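Unit 7: Surface Finishes on Furniture
Handout 2 — Gloss, sheen and film condition

Revised March 1, 2021

Gloss is the share of light a surface reflects at the mirror angle. It is a property of the outermost film and says little about the timber underneath. A dark ground makes reflections easier to see, so two panels with the same gloss reading may be judged differently by eye if one is stained and the other is pale.

Specular gloss is read with a glossmeter, normally at 60 degrees. Use the 20 degree setting for high gloss and the 85 degree setting for matte films. Clean the panel, calibrate against the black tile, and take readings both along and across the grain. Record the mean and the spread. 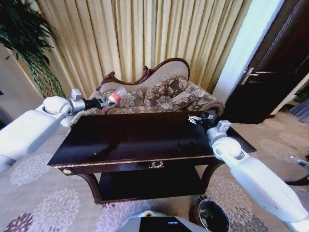
Fig. 1. Side table, dark glossy top, thin gold trim along the apron.

Haze and distinctness of image are reported separately. Haze is a milky halo near the reflected highlight, caused by fine scratches or poor flow. Distinctness of image describes how sharp a reflected edge appears. A film can score well on gloss and still show orange peel — a long-wave texture left by spraying too dry or too far from the work.

Common film types:
Shellac: dissolves in alcohol, marks easily with heat, simple to repair.
Nitrocellulose lacquer: redissolves in its own thinner, yellows with age.
Oil varnish: slow to cure, moderate colour shift.
Two-pack polyurethane: cross-linked, hard to strip, repairs tend to show.

Solvent tests go from weakest to strongest, on a hidden area, with a cotton swab. Stop at the first sign of softening or colour transfer.

For the practical, use the Trenell panels, numbers 193 and 855. Panel 855 has been rubbed out on one half only. Read both halves before opening the Bratlow data sheet. Marks are given for method — a tidy table of readings with no calibration note will lose two.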